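Opinion > Home Life > Technology

In Praise of the Slow Towel

By Carleen Quinlan

2 comments | 93 shares

My sister-in-law had a spare pass to the Calurell open day in December, and since I'd been grumbling about robots at her dinner table for most of a year she said I'd better come and grumble at one in person. So I did! I drove 29 miles with the heater stuck on high and my mind pretty well made up.

I should say where I was coming from. I spent a long stretch of my working life as a home aide, and I've hung up more towels in more bathrooms than I could ever tell you. When people tell me a machine is going to "help around the house," I want to know which house, and whether anybody has seen the bathroom in it. Bathrooms are cramped and shiny and full of corners, and everything you need is just past where your arm wants to stop.

Well, they had thought of that. The first half of the afternoon was slides, which I'll spare you, and then Yaw Mahama, who ran the demonstration and had the patience of a good kindergarten teacher, took us through to see the housework end of things. It was a towel. One pink towel and a great deal of machinery.
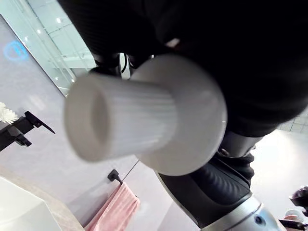 Up close with the arm at the Calurell open day, pink towel hanging below.

I had expected to be bored or frightened, and I was neither one. What I mostly felt was a kind of fellow feeling. There's so much going on in an arm like that, all the collars and folds and fasteners, and so much of it has to be in the right spot before a piece of terry cloth goes anywhere at all. A man near me whispered that his grandson could have done it by now. I'm sure he could, but could you get him to? (I raised two boys. I have my doubts.)

Now, Mr. Mahama said something I've been chewing on ever since. He told us that cloth is one of the hard things, harder in its way than a box or a bottle, as it never holds the same shape twice. I can't speak to the engineering, but I can tell you every aide I ever trained had to learn that very lesson with a fitted sheet, and some of them cried.

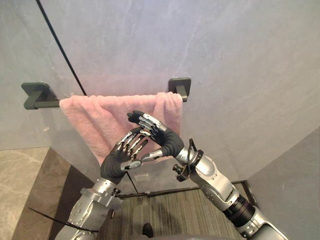 I asked whether anyone had talked to people who do this for a living, and to his credit he didn't dodge. He said not enough of them, and he wrote down my email address on the back of his schedule. That is the point I'd like to make to whoever is in charge of these things. Hands are wonderful, and I was charmed by the ones I saw, fingers and thumbs and all. But the folks who know how a towel ought to hang for somebody with a bad shoulder, or how low the bar has to be from a wheelchair, are at work right now and would be glad to be asked. Pay them for the afternoon, too.

I still don't want one in my own bathroom, mind you. I'd like company I can gossip with. But I went home less grumpy than I arrived, and I rehung my own towels, which were a disgrace.

Comments (2)

Wojciech Kozłowski
My mother had an aide for 5 years and I agree with every word about asking them. The bar height thing especially. Ours was put in by a man who was six foot four.

Thanakorn Chuensuk
Nice piece, but I'd take the robot tomorrow if it cleaned the grout. Did they say anything about grout?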